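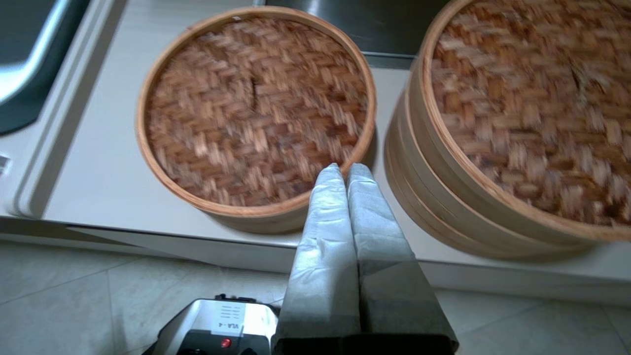
대나무 찜기 앞에서 두 핑거를 닫은 상태의 Zalirell 평행 그리퍼. 핑거에 은회색 커버 장착.

Zalirell 평행 그리퍼 / 손목 카메라 세트
품번 2747
제조 Zalirell
취급 Masanja

제품 개요
조리대와 배식대 작업을 평가하는 연구실 및 통합 업체용 2지 평행 그리퍼입니다. 핑거 끝은 둥글게 가공되어 있고, 표면에는 교체형 직물 커버를 씌웁니다. 손목 카메라 브래킷이 기본 포함되며, 카메라 시야에는 두 핑거의 끝단이 항상 들어오도록 각도가 고정되어 있습니다.

주요 사양
구동 방식: 전동, 양측 동기
최대 개구폭: 100 mm
최대 파지력: 25 N
본체 및 브래킷 중량: 1015 g
제어 인터페이스: RS-485, CAN
커버: 교체형, 핑거별 개별 장착
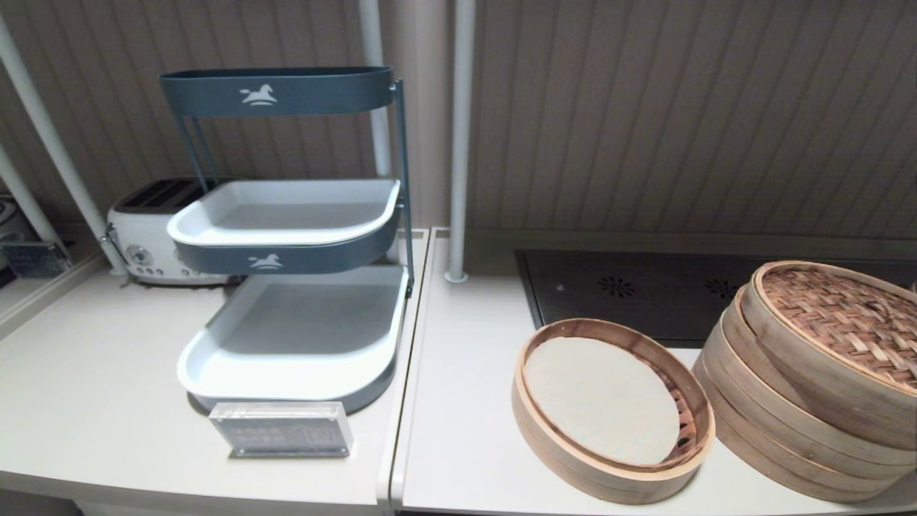 헤드 카메라와 손목 카메라는 용도가 다르므로 둘 중 하나로 대체하지 않는 것이 좋습니다. 헤드 카메라는 대상물의 배치와 접근 순서를 정할 때 쓰고, 손목 카메라는 접촉 직전의 위치 보정에 씁니다. 비교 평가에서는 Cerkach 컨트롤러에 두 영상을 함께 입력하고 동일한 접근 경로를 반복했습니다. 3단 진열대처럼 아래로 갈수록 단이 앞으로 나오는 구조물은 헤드 시점에서 단 사이의 깊이 차를 먼저 확인해야 합니다. 진열대 뒤의 토스터는 일부가 가려지므로 헤드 영상만으로 외곽을 추정하면 오차가 커집니다. 투명 아크릴 표지는 깊이 값이 누락되기 쉬운 대상이며, 별도의 회피 영역으로 등록하십시오.

커버 선택
직물 커버는 핑거 표면의 긁힘을 줄이고 광택 있는 용기에 생기는 반사를 낮춥니다. 주름이 핑거 안쪽 면에 몰리면 얇은 테두리를 잡을 때 파지 위치가 어긋납니다. 장착 후 두 핑거를 완전히 닫아 끝단이 나란한지 확인하고, 영점을 다시 설정하십시오. 커버 두께가 바뀌면 기존 영점 값은 사용할 수 없습니다.

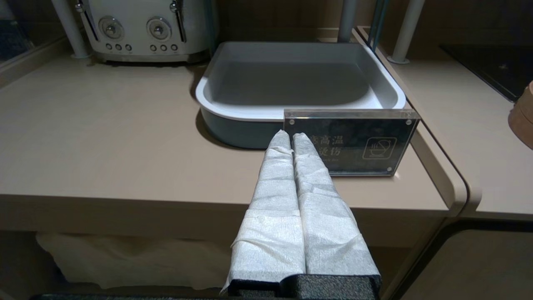 커버 하단은 마운트 상단 테두리 안쪽으로 밀어 넣어 고정합니다. 여분이 길게 남으면 잘라 내도 되지만 봉제선은 남겨 두어야 합니다. 커버는 단열 부품이 아니므로 가열 중인 쿡탑이나 증기가 나오는 용기에는 사용할 수 없습니다.

타사 제품과의 비교
Rivdale 2지 그리퍼는 개구폭이 더 넓어 큰 찜기 몸통을 옆에서 잡는 작업에 유리합니다. 본 제품은 핑거 폭이 좁아 뚜껑 테두리나 얕은 트레이의 모서리에 접근하기 쉽습니다. 두 제품 모두 Cerkach 컨트롤러에서 동작하며, 전환 시 그리퍼 프로파일과 카메라 외부 파라미터를 새로 불러와야 합니다.

구성품
그리퍼 본체, 핑거 1조, 직물 커버 2조, 손목 카메라 브래킷, 통신 케이블, 설치 설명서. 카메라와 컨트롤러는 별매입니다.

사양 갱신일: 2025년 11월 27일
견적 및 대여 평가 신청은 Masanja 제품 문의 페이지에서 품번을 기재해 접수하십시오.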